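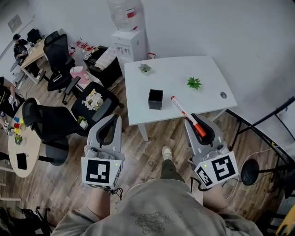

Les machines savent-elles ranger un bureau ?
Rapport de projet de deuxième année, option automatisation
Odette Lebrun - encadrant : Fabrice Courtois
Rendu le 8 août 2023

1. Sujet

La question posée au départ était large : une machine peut-elle aujourd'hui faire une corvée de maison ou d'atelier sans qu'on la surveille ? Je l'ai réduite à une tâche que tout le monde fait sans y penser, ranger un plan de travail. Prendre un feutre, le remettre dans son pot, pousser une boîte, ne pas renverser la plante.

Le travail s'est fait dans les locaux de Mustier pendant le mois de juillet. Le bras utilisé pour les essais est un Panano à six axes, commandé par le logiciel Grendel dans la version fournie par l'encadrant.

2. Méthode

Les démonstrations sont faites à la main. L'opérateur tient une pince dans chaque main et exécute la tâche lui-même. La position des pinces est retrouvée à partir des marqueurs carrés noir et blanc collés à l'arrière des boîtiers. Le modèle apprend ensuite à reproduire les trajectoires.

J'ai enregistré 200 démonstrations, toutes sur le même bureau blanc. La place des objets changeait d'une prise à l'autre, la hauteur du bureau non. Le feutre devait finir debout dans un pot, bouchon vers le haut. Une prise était rejetée si un marqueur restait masqué plus de 2 secondes, ce qui arrive vite quand on croise les poignets.

Pour l'évaluation, le bras a fait 100 essais, avec un arrêt forcé après 40 secondes. Un essai est compté réussi si le feutre est dans le pot et si rien d'autre n'est tombé.

3. Résultats

Le bras réussit un peu plus d'un essai sur deux. La saisie elle-même pose peu de problèmes quand le feutre est posé seul, en travers par rapport à la pince. Les échecs viennent surtout de trois situations :
- le feutre roule au premier contact et sort de la zone prévue ;
- il est collé contre la boîte et la pince attrape les deux ;
- il est pris par le bout, et il pivote au moment de le redresser.

Dans le troisième cas, un humain repose le feutre et le reprend autrement. Le bras continue son geste et tape le bord du pot. Aucune de mes démonstrations ne montrait de reprise, c'est un défaut du jeu de données que j'ai vu trop tard.

La vitesse est l'autre limite. Je range le feutre en quelques secondes avec les pinces, et plus vite encore à main nue. Le bras approche souvent de l'arrêt forcé, même quand il réussit.

4. Discussion

Fabrice Courtois m'a fait remarquer que la comparaison avec l'atelier n'est pas la même qu'avec la maison. Chez Watkins, où il a travaillé avant, les pièces arrivent toujours dans le même sens et un échec fait simplement sonner une alarme. Sur un bureau, personne n'a envie de venir débloquer un bras pour un feutre.

À mon avis la réponse est donc oui pour un poste fixe avec peu d'objets, et non pour une pièce habitée. Mes essais ne disent rien des objets mous ou fragiles, que je n'ai pas testés.

5. Suite

Il faudrait ajouter des démonstrations avec des erreurs rattrapées, varier la hauteur du plan de travail et faire tenir les pinces par plusieurs personnes. J'ai fait toutes les prises seule et le modèle a sans doute appris mes habitudes - je prends presque toujours le feutre de la main droite.

Les fichiers et le carnet d'essais sont sur le serveur du département, dossier Grendel.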